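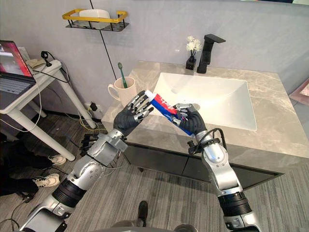 The Morning Routine Class

Reading time: 6 minutes

By Annelies Van Hecke

At Drevilden, the technical college of Bukarside, there is a course which the students call "the bathroom". In the catalog it has a longer name, with the words manipulation and domestic in it, but I did not meet one person who uses it. The students of this course have one semester to teach a robot with two arms to do what a child of five does before school, and in the end they must show it to a jury.

The robot is named Puma. It stands before a vanity with a white basin and a black faucet, and on the stone countertop there are a mug with a green toothbrush and a small vase of white flowers. The flowers were the idea of Dörte Fröhlich, who leads the course. She wanted that the students learn to work close to something which they should not touch.

"In the first years we used blocks," she told me. "Blocks are very good for learning, but the students stopped to be careful with them. When there is a vase, they are careful."

I came on a Sunday, when the building is quiet and the teams can have the room for a whole day. Leidy Montoya had been there from eight in the morning. She is in her third year and is responsible for the hands. Danilo Manalastas writes the part of the program that decides where the hands should go, and Efraín Villca writes the part that decides when they should stop. The three of them speak a mix of English and Spanish, and Danilo, who does not know Spanish, has by now learned all the words that one says when a tube falls in the sink.

The tube is the main problem of the semester. A full tube of toothpaste is quite stiff and it keeps its shape. After twenty or thirty tries it becomes soft in the middle, and then it bends when the hand takes it. The cap is then pointing to another place than the program believes. Leidy showed me a notebook in which the team writes down every attempt. On the day of my visit they had reached number 149.

"The full tube we can do," she said. "The half tube is a different animal."

I asked why they do not simply take a new tube each time. She looked at me with some patience and said that people at home do not take a new one each time.

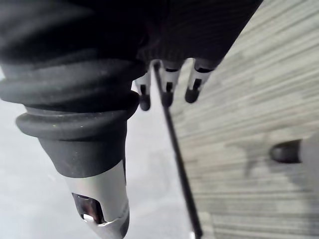

One finger of the robot, with its black rubber cover and metal tip, seen from very near.

Before this course I had imagined that the students sit mostly behind the screen. A part of the work is like that, of course. A laptop is open on the white desk beside the vanity, and whoever is sitting there has cables at his feet. But a lot of the time goes to looking at fingers. The rubber collects dust, and the dust changes how well the fingers hold. Efraín cleans them with a cloth at the start of each session and once more after lunch. He said that in October they lost a full week looking for an error in the code, and at last it was only that the fingers were dirty.

The team also had a long discussion about which hand should hold the tube and which should turn the cap. Danilo is left-handed and had programmed it, without thinking, in the way he does it himself. Leidy turned it around. Now the right hand takes the tube by the lower end and the left hand comes open from the other side to the cap. This way the wrist of the right arm does not have to twist so much, and its cable stays out of the way. Danilo still thinks that his version was faster. It was faster by one second, according to the notebook, and it pulled the cable loose two times.

The demonstration is in December and it is a part of Wutness, the student competition that Drevilden holds together with other schools of the region. This year 15 teams have registered. The rules are short. The robot must pick up the tube, open it, put paste on the brush and put everything back, and a team has 6 minutes for it. A team may start again one time. If something else on the countertop is moved, points are taken away, and for the vase it is the most points.

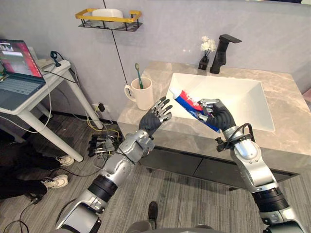 Toothpaste in the right hand, over the basin. The left hand is open.

Opening the cap works now in most attempts with a full tube. Putting the paste on the brush is much harder, because the hand must press softly and then stop at the right moment. Here Efraín's work begins, and he does not like to promise anything. His first version did not stop at all. The second one stopped before any paste came out. When I visited he was testing a version that presses in small steps and waits after each one, and it looks very slow, like someone who is brushing teeth at night and does not want to wake the family.

Dörte Fröhlich does not help much during these sessions. She comes in, reads the notebook and asks one question, and goes out again. On that Sunday her question was what the robot will do if the cap falls into the drain. The three students looked at the basin for a long moment. Then Danilo opened a new page and wrote the question at the top.

When I left at half past four they were on attempt 156, with a tube that was nearly flat.

Comments (4)

marit_o
My son took this course two years ago and we were not allowed to throw away any toothpaste tubes at home until the spring. Nice to read what it was for.

Gearbox Phil
Would a flip cap be allowed under the Wutness rules, or must it be a screw cap? The article doesn't say.

Annelies Van Hecke
@Gearbox Phil I asked Dörte. All teams receive the same screw cap tubes from the organizers.

tilde77
Six minutes is generous. My daughter needs twelve.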